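Home | News | Projects | Publications | Contact

We use cookies to improve your visit. Accept | Settings

Groundwater sampling begins at Wusgate wells

November 4, 2022

The first round of groundwater sampling in the Wusgate basin was finished this week. Field staff from Dremach drew water from 54 observation wells between the old gravel pits and the Skinska canal. Each well was pumped until temperature and conductivity held steady, and the samples were then filtered on site and kept chilled for transport.

The lab will test for nitrate, ammonium, chloride and dissolved iron. Nitrate is the main concern. Farms on the east side of the basin draw from the same shallow layer that supplies 4000 households, and records for that layer have gaps going back several years.

Water levels were measured on the same visits. In three wells near the canal the level was lower than at the last reading. Two wells could not be opened because of rusted caps and will be added to the next round, planned for February.

Pesonen, the engineering firm that built the basin model, will use the results to update its flow maps. The model currently treats the canal bed as sealed, and the new levels will be used to check that.

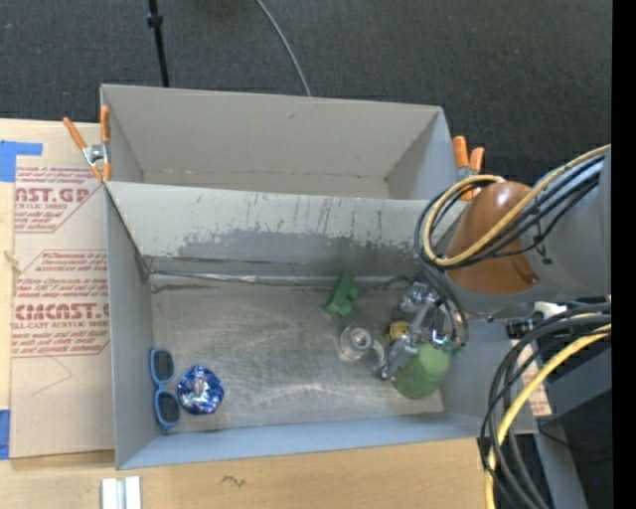 Access for landowners

Owners with a well on their property will get a letter before the next visit. Please keep the path to the well clear and leave the cap in place.

Sign up for our newsletter

© Dremach 2022 | Contact | Back to top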